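We use cookies to remember your settings and to count visits to this site. Accept all | Manage preferences

Astden bench passes its first batch

The two-arm bench at Astden has now recorded 289 accepted examples for the Hamada task set. Recording began in March, and this first batch covers small items on a flat work surface: picking them up, moving them, holding them steady, and putting them down again.

Each example is one attempt at one instruction. An operator guides both arms from the control station, and the system stores the joint positions of the arms and hands along with the camera video. Afterward a second person watches the recording and writes a short label for it. If the label and the instruction don't agree, the example goes back for review and is left out of the count.

The surface is covered with teal-blue carpet, and items are laid out by hand before a session. We stopped using a fixed layout after the trial week. The early model from Endeck had learned where things were on the table and reached for the same spots even after we moved them. Items now change position and angle between attempts, and several that the instruction doesn't mention are left out on purpose.
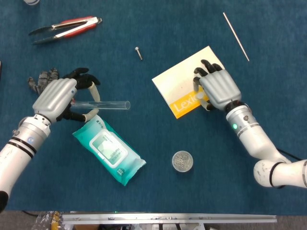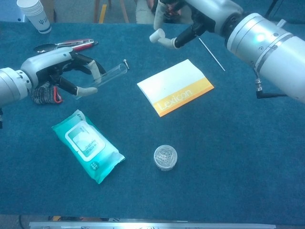 Both pictures: the left hand holding a clear tube, with the booklet and the pack of wipes on the carpet.

Clear tubes have been the slowest item to collect. They are hard to pick out on camera, and operators tend to close the fingers too early. We now ask for a short pause before the grip, and the rejection rate for tubes has come down since then. Booklets and soft packs are easier to find but harder to lift flat, so a push or a slide is accepted if the instruction allows it. Gloves are still a problem. They rarely land in the same shape from one layout to the next, and our labels for them have not been consistent. A revised label guide is on the shared drive.

Failed attempts are being kept as well. Tornton asked for these in a separate folder, with the moment of failure marked, and will use them to train the part of the system that decides when to let go and try again. Please don't trim them. The seconds before a drop are the part they want.

The next batch has 7 instructions, 5 of them needing both hands. Sessions will run 2 hours at most, with a break in the middle, after operators reported that their grip control got worse late in the longer ones. Anyone at Astden who has finished the station training can sign up on the bench calendar. Layout sheets should be returned to the tray by the door at the end of each session.

Get the newsletter in your inbox. Enter your email address to subscribe. You can unsubscribe at any time.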